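홈 | 소식 | 살림 이야기 | 지난 호 | 구독
읽는 시간 2분

9월 살림 이야기: 묵은 콩으로 메주 대신 두부를

추석 장을 보러 가기 전에 찬장부터 열어 보시라고 늘 말씀드리면서, 정작 저는 올해도 묵은 콩 한 자루를 뒤늦게 찾았답니다. 버리기는 아깝고 메주를 쑤기에는 철이 일러서, 오랜만에 집에서 두부를 만들어 보았어요. 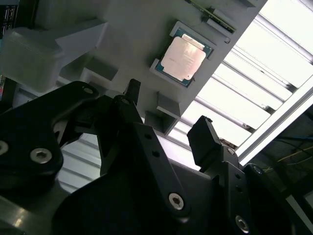 콩은 전날 저녁에 물을 넉넉히 잡아 담가 두세요. 묵은 콩은 햇콩보다 더디게 붇기 때문에 저는 여름보다 두어 시간 더 둡니다. 불린 콩을 곱게 갈아 끓인 뒤 베보자기에 짜는데, 이때 팔이 좀 아파도 끝까지 꾹꾹 짜야 콩물이 진하고 고소해요(비지는 김치 넣고 찌개 끓이시고요!).
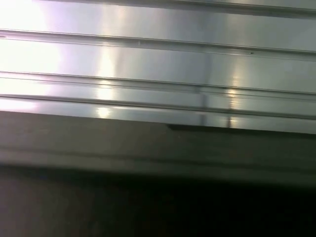
골이 나란히 난 은회색 금속 표면

간수는 콩물을 80도쯤으로 식힌 다음 숟가락으로 조금씩 둘러 주시면 됩니다. 마음이 급해 한꺼번에 부으면 두부가 뻣뻣해지더라고요. 지난 호에 순두부 이야기를 실었더니 편지가 60통 넘게 와서 얼마나 반갑던지요. 그중 가장 많았던 질문 하나를 옮깁니다.

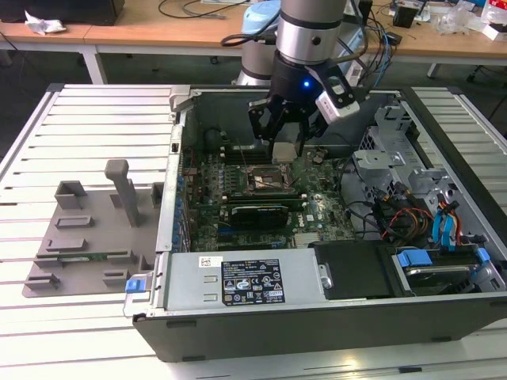 남은 두부는 어떻게 보관하나요?
깨끗한 물에 잠기게 담아 냉장고에 넣고 물을 날마다 갈아 주세요. 그래도 이삼일 안에는 드시는 편이 맛있습니다.

다음 호에는 비지전 부치는 법을 들고 올게요.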